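21 January 2026

Veltix router went back in its box this morning. I gave it since November and it still drops the upstairs connection whenever both laptops are on. Speed in the office was 407 down on the cable and 292 over wireless, so the line is fine. Upstairs I got 39.

Set up the Sketau in its place. The app wanted an account before it would let me change the network name, which took longer than the rest of it. Kept the old name and password so the printer would find it. The printer did not find it. Typed it all in again on the little screen.

Read a long thread on Pollside about firmware for the older Tamihana boxes. Mine is one of those and may not get another update. Leaving it on the TV for now.

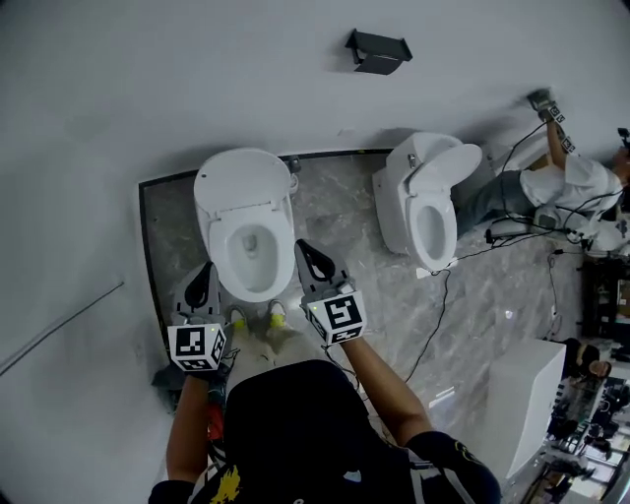
Two toilets, lids up, on the marble floor.

Upstairs speed after supper was better, no drops in an hour. Will check again tomorrow with both laptops going. Need a longer cable for the office.

Contact | © 2026 | Back to top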